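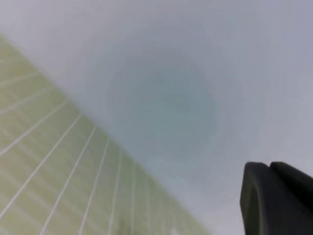
*Figure 3. Green table covering with its printed white lines, beside a pale surface, at very close range.*

### 3.2 Table, rack and loose glass

I want to spend a bit of time on the table, and I know that sounds like an odd thing to do in a paper on how people put test tubes back in a rack. When Tiina Nieminen and I drafted the Kinduvel protocol we gave the table one line ("a flat table, covered") and figured we'd done our duty. Then we ran the pilot, and almost everything people said to us afterward had to do with the surface. The glass was too loud. The tubes were hard to see. One person told us she'd been afraid to let go of them! So the covering got promoted from a footnote to a proper part of the setup, and this section is mostly its story.

The covering we settled on is green with thin white lines printed on it (Figure 3). We picked it over a plain white one for a pretty simple reason: clear glass on plain white is miserable to look at. Lay a tube on a grid and you see the lines through it, a little bent where the glass curves, and your eye finds the tube right away. We didn't measure this as such. Elsa Oksanen, who ran most of the sessions, did try both coverings with the first 6 participants, and all six of them asked for the green one when she offered a choice. I wouldn't hang a claim on that, but it was enough for us to stop arguing and buy more of it.

The grid helped us too, in a way I hadn't planned on. With lines on the table you can say where a thing goes and mean it. We wrote start positions for the rack and the glass as line crossings, and Elsa could set up the table from the sheet without calling me over (in the pilot she called me over a lot). The lines also make it easy to notice that the rack has crept sideways during a session, and it does creep. People nudge it with the heel of the hand as they reach for the back row.

Now the glass. In the layout we call "far pile," the tubes lie on their sides in a bundle toward the back of the table and the rack stands empty on the left, with nothing but green between them.

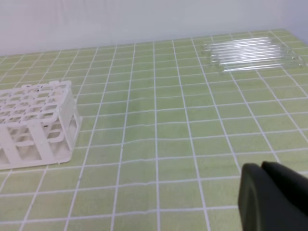 *Figure 4. The far-pile layout: empty white rack at left, glass tubes lying together toward the back of the table.*

We went back and forth on how messy to make that bundle. Tubes set out in a neat row, each with its own bit of space, are easy to pick up and also nothing like what you get in a real prep room, where somebody has tipped out a drying basket and walked off. Tubes dumped any old way roll. They roll a surprising distance, and I say that as someone who has crawled under the table after one. What we ended up with is in between: the tubes lie more or less the same way, close together, some of them resting on others. You have to decide which one to take first, and if you take a low one the rest shift. That decision is really what we were after in this part of the study, so I was happy to live with a little rolling.

The rack is white plastic, with openings in the top plate and a second tier of openings lower down. I'd never given the second tier much thought before this project, but it matters quite a bit! A tube that goes in straight drops through both levels and stands up nicely. A tube that goes in at a slant catches on the lower tier, and then there's a small wiggle, and sometimes a second wiggle, before it drops. We coded those wiggles as "reseats" (Section 4.1) and they make up a good chunk of the total time. In the pilot we used a Rautiainen wire rack that had been sitting in our cupboard, and it gave us far fewer reseats. Tiina thinks that's down to the wider gaps. I think people were just being more careful because the wire scraped. We still don't agree.

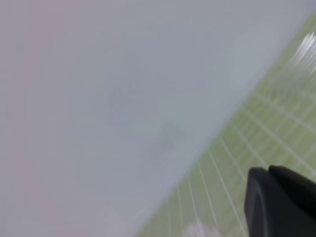 Coming back to the covering for a minute, there was one more thing we had to sort out, and that was slip. A covering that slides on the table is worse than no covering at all, and our first one, a Drodow roll meant for craft tables, slid every time somebody leaned on the front edge. We taped it, the tape lifted, we taped it again. After 3 sessions like that we swapped it for the Closard one, which is heavier and stays where you put it. The three early sessions are left out of the timing results, though I kept the comments, because what people say about a sliding tablecloth turns out to be very frank and pretty useful.

Everyone stood for the task. We'd offered a stool at first and the shorter participants couldn't reach the back of the table from it without half getting up, so the stool went. Each person worked through 9 rounds, with a break whenever they liked, and a session took around 20 minutes including the chat at the end. Elsa reset the table between rounds: rack emptied, rack back on its marks, tubes gathered and laid down again at the far side. She did not try to copy the previous bundle exactly, and I'd ask anyone repeating this not to either. The bundles should differ a little. If they're too alike, people learn the pile and stop looking at it, and by the later rounds you're timing a habit.

One loose end. We wiped the covering down in the mornings and left it alone the rest of the day, so later participants had whatever smudges the earlier ones left. I doubt it did much to the timing. A couple of people did mention marks they'd taken for something in the glass, and one held a tube up to the window to check before racking it. I've noted that round in the appendix and left it in.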